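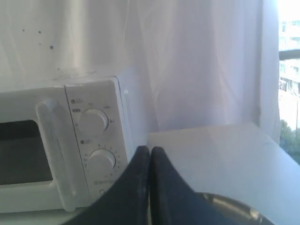 Vista da câmera de punho: micro-ondas branco com dois botões giratórios e puxador vertical, dedos da garra quase fechados.

Comparativo de garras -- bancada de cozinha

Galeria da comparação entre a garra Mellska de dois dedos e a Halbridge, ambas no mesmo braço e com o mesmo controlador Jondemora. Foram registradas 111 tentativas por garra, divididas entre abrir a porta, girar o temporizador e deslocar recipientes metálicos. O firmware do controlador permaneceu na versão 3329 até o fim da série.

O puxador em barra admite aproximação frontal com os dedos na vertical. Nos botões, a abertura inicial foi reduzida em 5 mm para não tocar no puxador ao lado.

Contraluz: com a cortina translúcida ao fundo, a exposição automática clareia o tampo branco e reduz o contraste das marcações do painel. A exposição foi fixada antes da segunda série -- o ganho ficou em manual.

Registros completos no lote 3366, pasta Michailidis. Última atualização: novembro.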